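Support > Ketska Practice Manager > Set-up guide > Section 5

5. Setting up the patient records archive

Kaede Fujimoto, Emport documentation team
December

Follow this section once the main Ketska database has been installed and at least one administrator account is working. It covers moving closed patient records out of the live system and into the archive, and deciding who may open them afterwards. Allow some 2 hours for a small practice. The live system can stay in use throughout, except during step 6.

Before you start

You will need:
- an administrator login (a manager login will not show the Archive menu)
- the archive key supplied in the sealed envelope with your licence
- your practice's written retention policy

Caution: The archive key cannot be reissued by telephone. If the envelope has been lost, write to Emport and stop at step 1 until the replacement arrives.

Creating the archive

1. Sign in and open Administration, then Storage. Check that the status line reads Ready. If it reads Pending, the nightly check has not finished and you should try again later.

2. Choose New archive. Type a name for it, without spaces. Practices with more than one site should use the site name, such as Shimada or Prataveck, so that staff can tell the archives apart in the list.

3. Enter the archive key and press Confirm. The key is case-sensitive. After 3 wrong attempts the screen locks until the next day.

4. Set the retention period for each type of record. The boxes are blank on purpose. Take the figures from your own policy and have a second person read them back to you — a period can be lengthened later, but shortening it needs a signed request.

Note: Records under dispute or legal hold are left in the live system whatever period you enter. They are marked with a padlock in the patient list. 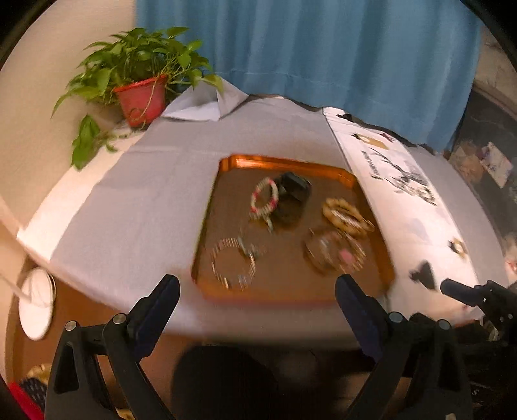 5. Press Preview. Ketska lists every record that would be moved. Look through the list for patients who have been seen recently under a different surname, as their old record may still be marked closed. Untick any you want to keep live.

6. Ask all users to sign out, then press Move records. Do not close the window while the bar is moving. When the move ends, a summary shows the number moved and the number skipped.

If the summary shows error 118, a user was still signed in. No records have been moved. Find the session under Administration, Users, end it, and repeat this step.

Giving staff access

7. Open the Access tab. Only administrators can read the archive at first. Add other staff by name. Shared logins such as Reception are refused.

8. For each person, choose Read or Read and restore. Most staff need only Read. A restored record goes back to the live system and stays there until it is closed again.

9. Tick Ask for a reason. Anyone opening an archived record must then type a short reason, and this is kept in the access log with the name and time.

Caution: The access log cannot be edited. Tell staff not to put clinical details in the reason box.

10. Press Save, sign out, and sign in as one of the people you have added. Open one archived record to check that it can be read, then look for the entry in the log.

Go on to Section 6 to set up the weekly backup, which runs on Monday unless you change it.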